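Jan 10, 2018

Second day with the hand tool. I want to get this down while I still remember what I thought of it, before the call about whether we keep the kit or send it back.

The kit comes from Oberholzer and they call it the Umer. What you get for the money is a hand-held gripper with a camera on it, a charging brick, a bag of spare screws, a hex key and a license for the software. You hold the gripper yourself, do the job with it, and the recordings go to the people who teach the arm. The trial price is 2,000 for the month, and 400 of that comes off if we buy. Support is by email. I wrote to them last night about the strap and had a reply before breakfast, so no complaints there.

Got to the hall at Istcombe a bit before nine. Coffee, coat off, then straight to the folding work. We had decided on cloth because cloth is what Nostberg would want it for. They do linens and knit goods and they have already said they don't care how well it picks up a box. Fair enough. Boxes were yesterday anyway and they went fine.

Cloth is harder. The jaws are curved and meet at a small point, so you have to go in from the top and take a pinch. If you take too little it slides out when you lift. If you take too much you get a wad, and then the corner is lost inside the wad and you can't lay it down flat. I spent most of the first hour learning how much to take. By the end of that hour I could get a corner most of the time with a towel. Knit was another story because it stretches and you don't feel it stretching. There is no feel through the trigger at all, only the squeeze of the spring.

What worked best with the knit was holding the far end in the other hand and keeping it up off the table while the gripper had its own end.
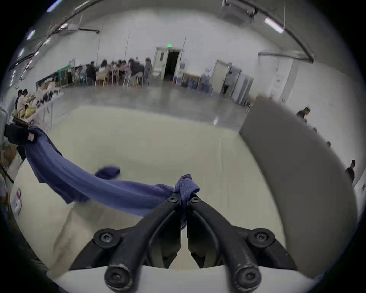

Umer gripper with one end of the blue-violet knit, gloved hand on the other.

After that I tried lowering both ends together, slowly, and smoothing with the side of the jaw. The smoothing is not in their booklet but it ought to be. The black plastic is smooth enough that it didn't catch on the ribbing. I had expected it to snag and looked the cloth over afterward under the lamp at home. No pulled threads that I could find.

Things I did not like. The weight sits forward, and my wrist was sore by lunch. The strap they sent is too short to go over a glove properly. The trigger squeaks. The software wants you to name every recording before it will let you start the next one, which gets old fast when each one lasts under a minute. I asked about that in the same email and they said a batch naming option is planned for May. That doesn't help us this month.

Things I did like. It starts up fast. The grip holds once you have a proper pinch. The battery did the whole morning and part of the afternoon. The tips are held on with small screws, and the booklet says you can change them without sending the tool in. I haven't tried that yet. They sell a softer tip for fabric and I think it should be in the box if they are going to print a folded shirt on the lid.

Lunch was soup from the place across the road. Cold room when I came back.

In the afternoon I kept a tally for once, as Nostberg had asked for a number. I wrote it on the back of the packing slip. Out of 19 tries with the knit, 2 had to be thrown out, one dropped at the lift and the other folded under itself so badly I stopped. The rest I would call usable, though some were not pretty. I don't know yet if usable to me is the same as usable to Oberholzer. They are supposed to send back a report on the files, and I would want to see that before saying yes to anything.

My leaning tonight is to keep it for the rest of the month and ask for the longer strap and a set of the soft tips at no charge. If they say no to the tips I would still keep it, but I'd tell Nostberg to hold off on buying a second one.

Packed up at four. Left the brick charging at Istcombe by mistake, so I need to be there early tomorrow to pick it up. Also need to wash the knit, buy tape, and find the receipt for the parking.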